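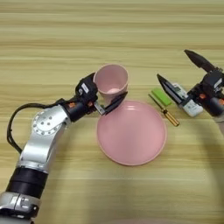

Pink cup and plate on the tabletop, small screwdriver beside them.

wipe-on or film finish for a pale wood table?

gluepot_304
Refinishing a kitchen table with light horizontal grain. Sanded to 324 grit because that is what the Kimach discs come in. Two choices on the shelf: Durrani hardwax oil, or a water-based polyurethane. It gets daily meals and hot mugs. Which one holds up, and which one yellows less?

siralcombe_shop
Water-based poly, three coats minimum. Oil will amber pale wood within a year. Also, 324 is too fine for oil. The pores close up and it sits on the surface. Stop at 150.

planeiron
Disagree on the poly. It resists water until it gets a scratch, then moisture creeps under and you get a gray spot. Spot repair on a film finish always shows a ring. With hardwax you scuff the bad patch, rub in more, and buff. Agree on stopping at 150.

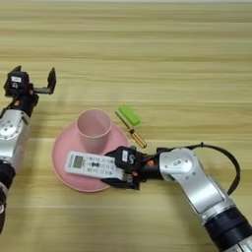
Light wooden top, grain running left to right.

siralcombe_shop
Ring shows if you don't feather the edge. I have a bench top in poly with 1,821 days on it, logged, and no gray spots.

planeiron
A bench top doesn't get wiped with dish soap three times a day.

gluepot_304
So if I go with oil, do I need to sand back to 150 first? And how long between coats? The can says overnight.

planeiron
Yes, back to 150, with the grain. Overnight is fine in a dry room. At 40 percent humidity mine took a second coat the next morning. Wipe off all the excess or it stays gummy.
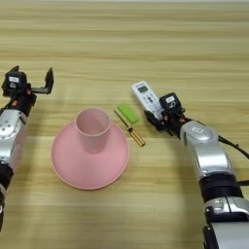
Pale beige, tan and light brown stripes in the grain.

rakunstead
Neither of you asked whether the old finish is fully off. Put a drop of water on it. If it beads, there is still film in there and the oil won't take evenly.

gluepot_304
It beads near one end. Back to the sander.

siralcombe_shop
Poly would stick to that if you scuff it. Just saying.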